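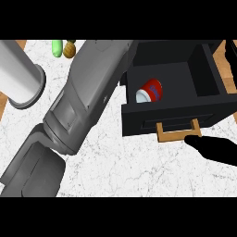 Wer Planungssoftware für Manipulatoren schreibt, verbringt den größten Teil der Zeit mit Zuständen, die sich dem Planer nicht mitteilen. Das Kollisionsmodell ist seit Jahren ausgereift, die inverse Kinematik ebenso, und trotzdem scheitern Aufgaben der Klasse »Objekt in Behälter, Behälter schließen« in einer Häufigkeit, die sich mit Rechenzeit nicht senken lässt. Ich halte das für einen Fehler in der Aufgabenteilung. Man nehme die Schublade mit dem liegenden roten Becher: Für den symbolischen Planer gilt das Prädikat »in(becher, schublade)«, und es gilt unabhängig davon, ob der Becher steht, auf der Seite liegt oder mit dem Rand über die Frontblende ragt. Für das Schließen sind das drei verschiedene Aufgaben.

In unserem Stack, intern Jarine genannt, war diese Trennung lange Dogma. Die Perzeption liefert Posen, ein Übersetzer macht daraus Prädikate, der Planer sucht eine Sequenz, der Regler führt sie aus. Jede Schicht ist einzeln testbar, und jede Schicht besteht ihre Tests. Dušan Beneš hat im Mai die Protokolle von 3.061 simulierten Episoden nach der Stelle sortiert, an der die Ausführung vom Plan abweicht. Rund 1.688 davon enthielten mindestens eine Abweichung, die keine der Schichten als Fehler gemeldet hatte. Der Planer hielt den Griff für kontaktiert, der Regler hielt die Zielpose für erreicht, und beide hatten nach ihrer eigenen Definition recht.

Der Griff ist der interessantere Teil. Ein Bügel mit zwei Pfosten bietet mindestens zwei sinnvolle Kontaktstrategien: umgreifen oder mit der Fingerspitze anlegen und schieben beziehungsweise ziehen. Die zweite ist robuster gegen Posenfehler in der Querrichtung und empfindlicher gegen solche in der Tiefe. Unser Planer kannte nur die erste, da die Griffdatenbank aus Vesmont übernommen war, einem Vorgängerprojekt für das Kommissionieren loser Teile. Dort gibt es keine Gelenke in der Umgebung. Eine Schublade hat genau einen Freiheitsgrad, und wer sie mit einem starren Griff in sechs Freiheitsgraden führt, erzeugt Zwangskräfte, die der Simulator je nach Löser verschluckt oder als Zittern ausgibt.

Ekkachai Onsri vertritt die Gegenposition, und er vertritt sie gut. Seiner Ansicht nach gehört die Kontaktwahl vollständig in eine gelernte Politik, der symbolische Planer solle nur noch Teilziele vorgeben. Mit 4.000 Demonstrationen, so seine Schätzung, sei die Schublade erledigt. Ich bezweifle die Zahl nicht. Mich stört, was sie abdeckt: diese Schublade, diese Reibungswerte, diese Verteilung von Objektlagen. Ändert man den Schrank, sammelt man erneut, und ob erneut gesammelt werden muss, erfährt man erst aus der Fehlerrate. Eine Politik, die keine Aussage über ihren Gültigkeitsbereich macht, ist als Komponente eines größeren Systems schwer zu verplanen.

Mein Vorschlag ist bescheidener. Prädikate sollten Parameter tragen und eine Unsicherheit. »in(becher, schublade)« wird ergänzt um Lage, maximale Höhe über der Bodenfläche und Abstand zur Front. Das Schließen bekommt eine Vorbedingung auf diese Größen. Ist sie verletzt oder die Unsicherheit zu groß, plant das System eine Korrektur oder eine zusätzliche Beobachtung ein. Bei zwei Armen liegt nahe, den freien Arm dafür zu verwenden. Unser Scheduler ließ ihn bis vor kurzem schlicht in der letzten Pose stehen, wo er in ungünstigen Fällen als Hindernis im Arbeitsraum des anderen auftauchte und Umwege erzwang.

Der Einwand, das sei Handarbeit, trifft zu. Für jede Aktion muss jemand festlegen, welche Größen relevant sind. In Gwynne, unserem Werkzeug für die Aktionsbeschreibungen, sind das pro Aktion eine Handvoll Zeilen, dazu die Schwellwerte. Die Schwellwerte darf man gern lernen, dafür reichen nach meiner Erfahrung 100 Episoden je Aktion. Die Struktur würde ich weiterhin von Hand vorgeben, weil man sie dann im Review lesen und ablehnen kann.

Offen bleibt die Perzeption. Ein dunkler Innenraum in einem schwarzen Korpus liefert im gerenderten Bild kaum Kontrast zwischen Boden und Wänden, und die Höhe eines Objekts über dem Boden lässt sich nur so gut angeben, wie der Boden bekannt ist. Wir lesen sie in der Simulation derzeit aus dem Modellzustand aus. Auf der realen Zelle in Woltden steht dieser Wert nicht zur Verfügung. Bis der Schätzer dafür fertig ist, läuft die neue Vorbedingung dort mit einem pauschalen Sicherheitszuschlag, den ich für zu groß halte.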